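Padix Wrist Marker Kit, Classroom Edition

Item 1093
Made by Kimeo for student demonstration recording
In stock, ships from Brornadcombe

The Padix Wrist Marker Kit is a set of cube markers and straps for student teams that record household tasks by hand and use the recordings in a robot project. It was put together with the robotics club at Pietrzak Technical High School, which has used it for its chores project since February. The kit works with a single head-mounted or overhead camera and any software that reads square black-and-white markers.

What is in the kit

4 white marker cubes, two per wearer
4 adjustable wrist straps, plus 2 spare
1 flat calibration card
1 sheet of replacement marker faces
1 storage case with foam insert
Printed class guide, 80 pages

How it works

Each wearer has one cube on each wrist. Every cube carries a different pattern on each printed face, so the software can tell left from right and can work out the position and angle of the wrist from whichever face is showing. Two faces in view give a steadier reading than one. If no face is in view the track stops and picks up again when the camera next sees the cube. The software marks these gaps in the timeline, and students can decide whether to fill them or throw the take out.

The straps sit just above the wrist bone. Long sleeves can stay on as long as the fabric does not cover a marker face. Hands and fingers are left free, so the wearer can hold a broom, a mop, a cloth or a pan handle in the usual way.

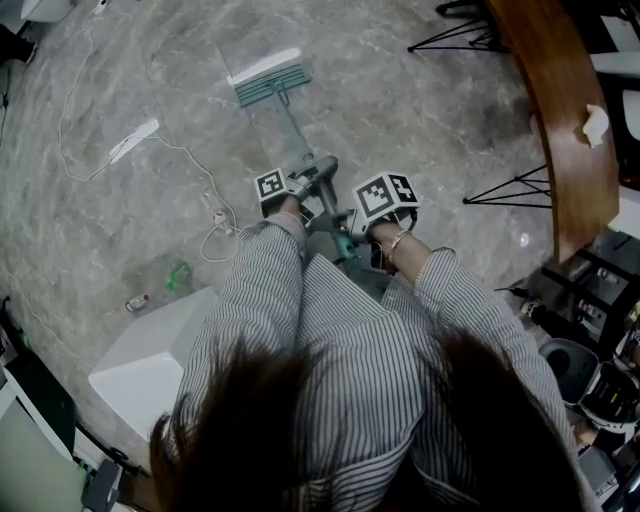
Mopping task with a cube on each wrist.

Using the kit in a class or club

The class guide has 18 sessions of one period each. The first four cover camera calibration, marker size and lighting. The next group deals with recording, starting with one-handed jobs such as moving a cup and going on to two-handed jobs such as mopping and folding. The last sessions cover cleaning up the data and playing a wrist path back on a simulated arm. A real arm is optional. Clubs that have one can export the path as a plain text file with one line per video frame.

Mopping is session 9. It is a useful one to spend extra time on. The two hands are at different distances from the camera, they move together most of the time, and the handle turns between them. Students compare the distance between the cubes through a take and mark the points where a hand slides along the handle. Glossy floors are fine for recording, but ceiling lights can wash out a marker face at some angles. Turn off the row of lights behind the wearer if tracking drops out.

Teams entering the Brornadcombe Home Task Challenge may use this kit in the junior and senior divisions. Check the current rules for the number of cubes allowed per wearer.

Specifications

Weight per wearer, both wrists: 152 g
Marker faces: matte print, wipe clean
Strap closure: hook and loop
Power: none needed
Recommended camera: 1080p or better, fixed focus
Wearers per kit: 2

Care

Wipe the faces with a dry cloth. Do not use glass cleaner, which leaves a shine on the print. Replace any face with a scratch across the pattern. Straps can be hand washed after the cubes are unclipped.

Not included

Camera, head mount, computer and household tools are not part of the kit. The Padix head mount is sold separately and fits most small action cameras. Replacement marker sheets are sold in packs of five.

Ordering for schools

Purchase orders are accepted from schools and registered clubs. Orders of three kits or more come with one extra calibration card. Kits may be returned within 30 days if the marker sheet has not been opened.

Page last updated 23 June 2019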